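Živko Milošević has a habit that used to drive the rest of us mad. Whenever somebody at Gelside shows a new plot of how well the planner is doing, he waits politely until the end and then asks, in the mildest voice you can imagine, where the thread is. He doesn't mean where it is in the picture. He means where it is in the software, which variable holds it, who updates it and what happens when that variable is wrong.

I have come round to thinking it is the only question worth asking about suturing software just now, and I'd like to spend a little time (more than I should, probably) saying why.

We are very good at instruments. An instrument is rigid bits joined by hinges, its motors report where they are, and if the cable stretch is modelled with some care you can say where the jaws ought to be. We are getting quite good at needles too, because a needle is a curve that keeps its shape. So the papers and the demos are full of instruments and needles, and the thread is treated as something that trails along behind, like a scarf on somebody running for a bus. 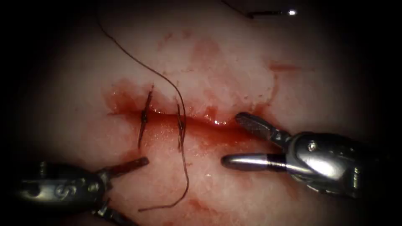

**Opinion / Perception**

Two stitches across the cut, one of them trimmed and tidy, the other with a long brown tail wandering off in both directions. A person looking at that knows at once which bit to leave alone and which bit matters next. Our tracker, the one we inherited from the Kinbridge work and have patched ever since, sees a number of dark, thin things. It then has to decide how many threads they belong to, and it decides afresh whenever an instrument passes over one of them and hides the middle.

I spent most of last March on that single decision. We labelled 2,599 stills by hand, and I am fond of every one of them, but what I learnt from the labelling had very little to do with the network we trained on it. I learnt that I couldn't do it either, at least from one still. I kept scrolling back to see where a strand had come from. I was using memory, and plain knowledge of how thread behaves, and the software had been given neither.

So my first plea is a dull one: please keep state! Let the program believe there is one thread, of a known length, until it has a good reason to believe otherwise. It will sometimes be wrong, and that's all right, provided it can say how sure it is.

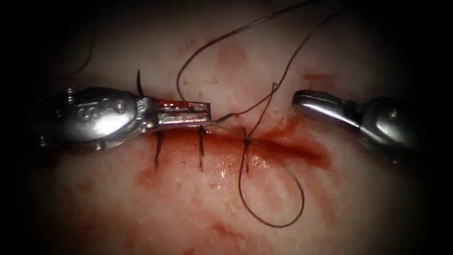 ## What the planner should be told

Crossings are where this gets expensive. Between the left jaws and the third stitch there are several bits of thread lying over one another, and which lies on top is a question with consequences. Pull the right one and the tangle may fall open. Pull the wrong one and you may have made a knot that wasn't in anybody's plan.

Most planners I've worked with want a clean answer, a single curve in space, and will cheerfully compute a beautiful path from a bad one. Drodance, our own planner, did precisely this for the first 13 releases. We have since taught it to carry 2 competing guesses about each crossing and to prefer movements that are harmless under both. It's slower, and it looks hesitant, and visitors do ask whether something has gone wrong. I would still not go back – a small cautious tug that tells you something is worth any number of confident sweeps.

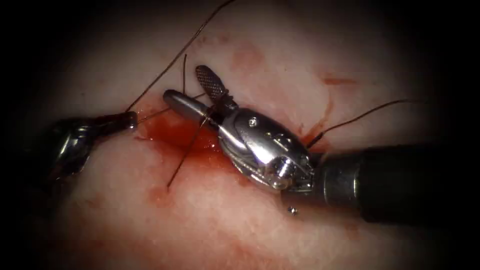 The controllers deserve a kind word in all this, as they tend to get the blame. When an arm stops short or opens its jaws in an odd spot, the log says "control fault" and the control people are sent for. More often than not, in my experience, the arm went exactly where it was told. The mistake was made much earlier, by something upstream that was too sure of itself and had no way of passing its doubts down the line.

Which brings me to tooling, the least glamorous subject there is and the one I'd put money into tomorrow. We lean on a replay viewer called Berisha, written over a couple of wet weekends, which lays the believed thread over the camera view and lets you drag back and forth through a run. It has a dreadful colour scheme and crashes if you resize the window. It has also settled more arguments than all our metrics put together, simply by letting people from perception and people from planning look at the same moment and point.
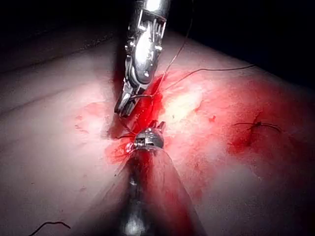

I'd like to see every group build something of the sort before they build their next model, and I'd like to see it shared, warts and all. A second view from close in is a great help there too, so long as the viewer keeps the two in step. Ours was drifting by 80 milliseconds for longer than I care to admit, and we had been blaming the calibration the whole time.

Živko has read a draft of this and says I've been too gentle on the planner and much too gentle on myself. He also wants it recorded that he has a fresh question ready for the next review, and that it concerns what the software thinks a finished knot is. We've started writing down our answers, and so far they don't agree.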